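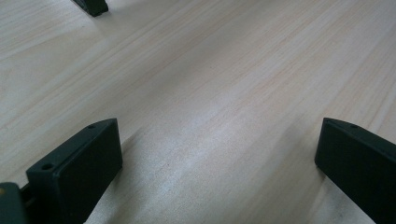 Print this page | E-mail this page

PRESS RELEASE
Tuesday, April 16, 2019

Clandale to open its second tea room, in the old parcels office at Kandurbridge station

Clandale, the family-run tea room on the coast road, is delighted to announce that it will open a second home this August in the former parcels office at Kandurbridge station. The new tea room will have 39 seats indoors, a few more under the platform canopy when the weather is kind, and a hatch on the platform side for anyone with a train to catch and no time to sit down.

The parcels office has been locked up for longer than most regular passengers can remember. It stands at the town end of the up platform, next to the footbridge, and many people in Kandurbridge will know it best as the building with the big clock that says ten past four. We are very fond of that clock and we have promised to get it going again, although the clock mender has asked us to be patient, and we are doing our best.

We have wanted to come to Kandurbridge for a good while. Plenty of our regulars at the coast live here and make the trip out on the 654 bus, which is a lovely ride in June and a rather long one in January, and for years they have been asking us, kindly but often, when we might think of opening somewhere a bit nearer to their own front doors. Last autumn we left a little card on each table asking people what they would want from a tea room in the town, and 388 of those cards came back to us, some of them with a good deal written on both sides. We read every one. People asked for somewhere warm, somewhere that opens early, somewhere you can bring a pushchair without having to apologise to half the room, and, again and again, for the cheese scones.

The cheese scones are coming.

A spokesperson for Clandale said: "We are a small business and we have thought about this long and hard, probably for longer than we needed to. When we first walked round the parcels office it was raining and there was a pigeon in the rafters, and we still came home talking about where the counter would go. It is a beautiful old room with tall windows on the platform side, and it has the morning sun. We hope people will use it on the way to work, on the way home, and on days when they aren't going anywhere at all."

Building work began in March and is going along nicely. The roof has been mended, the floor has been taken up and put back down, and the old weighing machine, which is far too heavy to move and which we wouldn't dream of parting with anyway, has been cleaned and will stay exactly where it is, beside the door. The long parcels counter is being kept too. It will be shortened at one end to make room for a ramp, and the piece that comes off will be made into a shelf for newspapers.

The entrance from the station forecourt will be level, with a wide door, and there will be an accessible toilet with a baby changing table inside the tea room. Passengers coming from the down platform will need to use the footbridge or, if they prefer to avoid the steps, the lane under the line, which takes about five minutes at a gentle walk. Dogs will be very welcome, on a lead, and there will be a bowl of water by the forecourt door all year round.

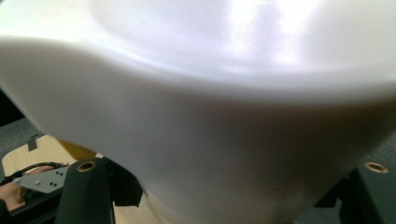

Food and drink

The menu will feel familiar to anyone who knows us at the coast. Breakfast will be served from half past six on weekdays, with porridge, toast and our own marmalade, bacon rolls, and eggs done however you like them. At lunch there will be two soups each day, one of them always without meat, along with sandwiches, a hot pie and whatever salad the gardens are giving us. From the middle of the afternoon we turn to cake, and there we are pleased to say we shall have some help.

All the bread and a good share of the cakes at Kandurbridge will come from Matei, the bakery on the market square, which is less than ten minutes' walk from the station. Matei's rye loaf and its plaited sweet bread with walnuts already have a devoted following in the town, and it would have seemed very silly of us to drive bread in from the coast every morning with that sort of baking going on round the corner. The scones we shall go on making ourselves. We did talk about it, but we found we couldn't let them go.

Tea will be served in pots, with leaves, as it always has been with us, and there will be a new blend made for the station. It is called Istia, and it is a brisk, fairly strong black tea meant for people who have been up since five and would like to feel the benefit. We tried a good many versions over the winter, with the regulars at the coast as our very willing tasters, and the one we settled on was the favourite by a comfortable margin. It stands up well to milk and doesn't turn bitter if your train is late and the pot has to wait. Istia will be sold by the packet at both tea rooms from opening day. Coffee drinkers needn't worry either, as there will be a proper machine and a patient person working it.

Customers at the platform hatch may bring their own cup and will have a little taken off the price of their drink. Anyone who forgets can borrow one of ours for a small deposit and hand it back at the hatch on the way home, or the next day, or whenever they next come past.

Jobs and training

The tea room will be taking on kitchen and counter staff over the early summer, both full time and part time, and we are especially keen to hear from people who would like hours that fit around school or caring for someone at home. Experience is useful but we are quite happy to teach, and everyone who joins us will spend their first fortnight at the coast, paid and with their bus fares covered, learning how we do things. Application forms are available from the counter at Clandale and from Matei on the market square. We would ask people not to call at the station itself for now, as the builders are busy and there is no one there who can help.

Opening hours from August

Monday to Friday: 6.30am to 6pm
Saturday: 8am to 6pm
Sunday: 9am to 4pm

The platform hatch will open with the tea room each day and close at 3pm.

The coast road tea room will keep its present hours and is not changing in any way, apart from a fresh coat of paint for the porch, which was due in any case.

The opening date will be posted in the window of the parcels office and on the board at the coast as soon as the builders will let us be sure of it. There will be free tea for everyone on the first morning, and a slice of something from Matei to go with it for as long as the trays last.

Notes for editors

Clandale is an independent tea room. Kandurbridge will be its second site. Members of the press who would like to look round the parcels office before it opens are very welcome to do so by arrangement, and are kindly asked to wear stout shoes. Requests for visits should be sent to the Clandale office, marked "Kandurbridge".

Print this page | E-mail this page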